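Palamarchuk towel set: hand-held gripper comparison, data card

Version 3 of the card. Replaces the notes that used to sit in the download folder.

Summary

Palamarchuk is a set of recordings of towels being handled on a table with hand-held grippers. It was made to compare two fingertip shapes, which we call Galosholm and Skatau, on thick fabric. Most of our earlier trials used thin cotton, and results from those did not carry over well once the cloth had a pile on it.

The release holds 3293 clips. Of these, 952 are marked as the comparison subset, where the same person did the same task with both fingertips. If you only want to look at grip behaviour, start with the subset. The rest is more varied and was labelled with less care.

Each clip has wide-angle video from the camera on the gripper, the finger opening over time, and a short text label for the task. There is no force data. We had hoped to include it, but the readings drifted and we could not trust them from one session to the next.

What was compared

Galosholm is the narrower fingertip. It gets under an edge easily and is good at taking up a single layer. It also tends to let go sideways when the other side of the towel is pulled.

Skatau is wider and a little softer. It holds a bunched fold well and forgives a poor approach, but it often takes up two layers when you wanted one. On a folded towel this is a nuisance.

Both fit the same finger mounts and take a few minutes to swap. The opening sensor must be zeroed after a swap. Early on this was sometimes missed, and those clips carry the flag zero_check = no.

Tasks

There are four task labels.

spread: the towel starts crumpled and is opened out on the table.
corner_hold: one gripper holds a corner while the other takes an edge.
fold: one corner or one side is brought over the rest.
regrip: the towel is let go and taken up again at a different point.

The two-gripper tasks were the hardest to record well. The person on the far corner has to keep still, and there is a natural habit of helping by giving the cloth a small tug. Clips where Chiến Mạch noticed this during review are flagged assist = yes.

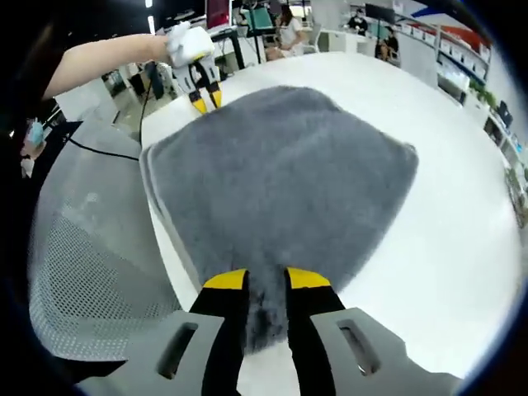
Photo: Eyerusalem Degefa, Palamarchuk recordings

A pinch on the near edge like this gathers a fold between the tips, and the fold hides part of the contact from the camera. For plush fabric we found it more useful to judge the grip by the cloth on either side of the fingers than by the tips themselves. Anyone training a grip detector should bear this in mind, as labels based on the tips alone were wrong more often than we liked.

Layout of the release

clips/ video files, one per clip
opening/ finger opening, one text file per clip, same name as the video
labels.csv task, fingertip, operator code, flags
subset.csv clip names in the comparison subset
calib/ lens calibration for each gripper
notes/ session notes, as typed at the time

Clip names are made of the session number, the gripper letter and a running number. Where two grippers recorded together, their clips share a session number and running number and differ only in the letter. Some pairs are missing one half. We left the remaining half in and set pair = broken.

Columns in labels.csv

clip: name without the file ending
task: one of the four labels above
tip: galosholm or skatau
operator: a code, op1 and so on
pair: full, broken or none
zero_check: yes or no
assist: yes, no or blank. Blank means the clip was not reviewed for this
grip_ok: yes, no or unsure
remark: free text, often empty

The grip_ok column was filled in by hand. Declan Ellwood and Jamie Furnival each labelled the whole subset without seeing the other's answers, then sat down together over the ones they disagreed on. Where they still disagreed, the value is unsure. Outside the subset only one of them looked at each clip.

A grip counts as ok if the cloth stays between the tips until the operator opens them on purpose. It says nothing about whether the right amount of cloth was taken. For double layers, look in the remark column for the word "double". This is not consistent, and a proper column for it is on the list.

Camera

The lens is very wide. Straight table edges and shelves come out strongly bowed, and the corners of the picture are dark. The files in calib/ will straighten most of the view, but we advise working on the raw video if you can. Straightening stretches the sides and throws away some of the area where a second hand or gripper tends to appear.

Exposure was left on automatic for the first sessions and fixed after that. With automatic exposure, a glossy white table makes grey towels go very dark. The session notes say which setting was used. 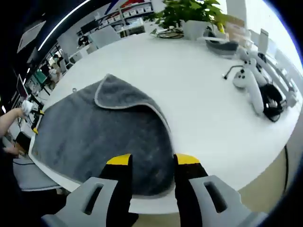 Corner folded back, fingertips at the lower edge of the towel.

Fold clips are the ones where border stitching matters. A lighter border helps you to see which way up a flap is lying, and models trained on our clips lean on it heavily. Henk Smits tried a network on a plain towel with no visible border and it did far worse at telling a flap from a wrinkle. We have not included his plain-towel clips here because they were recorded with a different lens.

Loops and tags on the towels were not removed. A tag can be caught by a fingertip, most often with Galosholm, and a few grips marked ok are really grips on the tag — the remark column says "tag" where we spotted it.

Results so far

We are keeping these in words for now. The subset was not balanced across operators, and a table would look more certain than it is.

On a flat single edge, Galosholm was the more reliable of the two. Operators also liked it better, as they could slide it under without pushing the towel along the table.

On a bunched edge or a raised fold, Skatau held longer and needed fewer second tries. The gap was widest in corner_hold, where the cloth is under some tension.

For fold, it depended on the operator. Those who came in low did well with either fingertip. Those who came straight down did badly with Galosholm and middling with Skatau.

Neither fingertip was good at letting go. Pile sticks to both, and the cloth often lifts a little as the fingers open. If your policy treats an open gripper as a finished release, it will be wrong on these towels some of the time.

Known problems

Opening values above 1000 are sensor errors and should be dropped. They come in short bursts, usually when a cable has been pulled.

The two grippers have separate clocks. They were lined up at the start of each session and drift apart slowly, so by the end of a long session the paired clips can be a few video images out. The script align.py corrects this using the finger opening. It works well on corner_hold and poorly on spread, where the grippers often move at different times.

Other objects were left on the table and moved between sessions. Do not use the table contents to work out which clips belong to the same session; use the session number.

Operator op3 is left-handed and held the main gripper in the left hand. The approach directions for op3 are therefore mirrored compared with the others. We have not flipped anything.

People in the recordings

Hands and forearms appear in many clips, and people can sometimes be seen further back in the room. Please do not try to identify anyone, and do not publish crops of the background. If you need still pictures for a paper, write to us first and we will suggest clips that suit.

Use

The set is meant for research on handling cloth and for comparing grippers. It is too narrow to train a general towel-folding policy by itself: one kind of table, a small group of operators and only thick towels. It may be useful mixed in with a larger set. You may share changed versions as long as you say what you changed and keep the flags.

Suggested split

split.csv keeps whole sessions together. Please do not split at random by clip. Clips from one session look very much alike, and a random split gives scores that fall apart on a new session. We did this ourselves with Flarnley, our previous set, and had to withdraw the first figures.

Changes

Version 3, 10/6/23: assist flag added, broken pairs marked, subset labelled twice over.
Version 2: lens calibration redone for the second gripper. Old files removed.
Version 1: first release, inside the group only.

Still to do

A column for double layers.
Shorter session names.
A second round in October with a stiffer version of Skatau, if the moulds are ready.

Contact

Questions about the recordings go to Eyerusalem Degefa, and questions about labels to Declan Ellwood. Please give the clip name when reporting a fault, and say which version of the card you are reading.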